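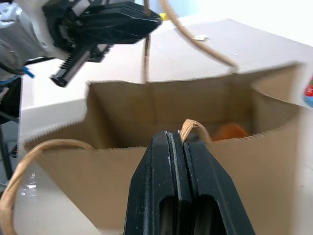

Bag cell, station 2: gripper fingers closed on a twisted paper handle.

Onham bimanual cell: setup and maintenance report to Zotamley
June 27, 2020

Status. Both arms are mounted and running the paper bag tasks. Fingertip alignment was redone on each gripper after the last report. The closed fingers now meet along the full seam, and paper handles no longer slide out during a lift. The Molefe checklist calls for a repeat at 2,000 grip cycles; we have moved this up to every 14 days of use.

Cabling. The gripper cable loops over the wrist and is the part most likely to need attention. One connector was reseated and one cable replaced. Slack is now set with the arm at full reach, then checked again with the wrist folded.

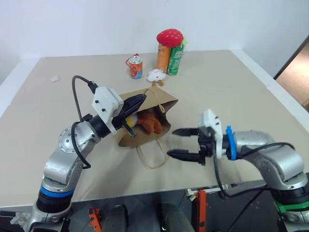 Reaching into a bag that lies on its side puts side load on the fingers, so the housing screws are checked for torque before each session. Two were found loose in the first check and none after that. Wiping the fingers and rail takes longer than planned because of paper dust. Daily upkeep stands at 30 minutes against a budget of 40.

Open items. The spare finger set from Rildale has not been delivered. Homing drift on the left arm is within limits but will be logged through July. No change to the budget is requested.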